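Slide 1 – hello and the short version
Hi everybody. I'm Da-eun Koo, I do the evenings on the Wernance arm, and I get to talk about my favorite fault ever. (Pause. Let them settle. Don't rush the title.)
Short version: our gripper kept closing with nothing between the fingers and telling us it had a firm hold. We ran it for 1,004 cycles before we understood why.

Slide 2 – what we saw
The log said grip OK, the lift went up, the place went down, the next move started. Everything green! Meanwhile the part was still lying where it had been. Sun-ja Ra spotted it first, on a Saturday, when she looked up from the log and over at the table.
Out of a batch of 200, 8 were phantom grips. That rate is nasty, low enough that you blame the part.
Say this slowly: a phantom grip is a safety matter. The arm moves at carry speed with the wrong idea of what it's holding, and the next person reaches in thinking the cycle is done. 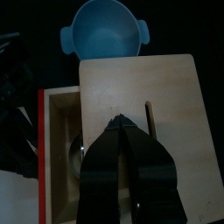

Slide 3 – the fingers
Our grip check was one number, motor current at the end of the close. If the current rises before the fingers are fully shut, something is in there. Lovely and simple, and I still like it. But look at how the two fingers come together at that narrow tip, and the slightly jagged edges right where they meet. When our tips got rough they could catch on each other a hair early, the current jumped, and the check said yes, got it. Hye-jin Cheon proved it by closing on plain air again and again while I watched the plot, and when the false grip finally came up we both yelled.
(If someone asks about finger material, park it for the end. It eats ten minutes.)

Slide 4 – what we changed
We read finger position as well as current now, and both have to agree. After the lift we close a tiny bit more and read again – an empty hand gives itself away there. Any mismatch stops the arm in place, and it waits for a person to clear it.
Tips go on the check sheet at the start of each shift. Run a fingernail along them, arm powered down. Swap if it snags.

Slide 5 – still open
Thin parts. The gap is so close to zero that position barely helps. Hae-won Kwon has 2 ideas, ask her at the break, she has the plots on her laptop.
Thanks to the Slanina crew for the spare fingers. Questions!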